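2018-04-24

Back late from Rellbridge, feet killing me, writing this before I forget half of it. Kettle on.

Went mostly for the talk on machines in the home. Same question as every year - can one of them do the washing up yet. Same answer, dressed up nicer. The chap on stage had a slide with 1,397 on it, number of separate jobs they'd listed in an ordinary house. I wrote down how many a machine could do start to finish with no help and then couldn't read my own writing. Small number. Folding a towel was in there, sort of. A fitted sheet was not. Well I can't do one either.

Then the long room with the benches. Stayed there far longer than I meant to, missed the sandwiches.
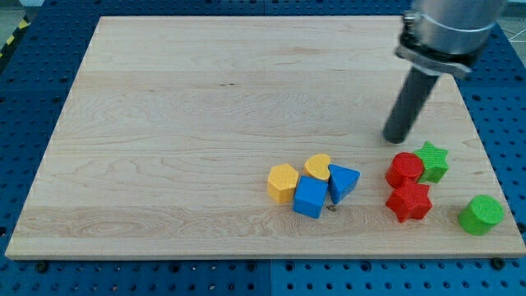

What gets me is how much of a chore is just this. Pick up a thing, put it somewhere else, don't knock over the thing next to it. Clearing the breakfast table is that thirty times over, with jam on. Stars and hearts and cubes are the polite version, they don't drip or tear or roll under the fridge. A cylinder might, I suppose, if it got tipped over. And I still don't think I'd trust any of them with my mum's blue jug.

Shop floor is another matter. Someone from Matos was saying they've got a packing line that does 900 boxes a shift, but every box the same, same height, same lable side up. Give it a bag of crisps and it's lost. We have 200 odd lines in our back room at Stinesitz and hardly two the same shape, half of them come in with the corners bashed. So who faces up the shelves at six in the morning? Me, still. Not sure if I'm pleased about that.

Clurine had a stand as well, leaflets only. Shelf filling trial starting in June, they want small shops. Took a leaflet. Price not on it - bad sign.

My guess, for the record, so I can look back and laugh. Floors, done already more or less. Stacking same-size boxes, done. Dishes, ten years. Ironing, not in my lifetime. Changing a duvet cover, never ever.

Train was 30 minutes late and no heating in teh carriage. Forgot to get milk. Ring the dentist tomorrow, and find that leaflet, think I left it in the coat.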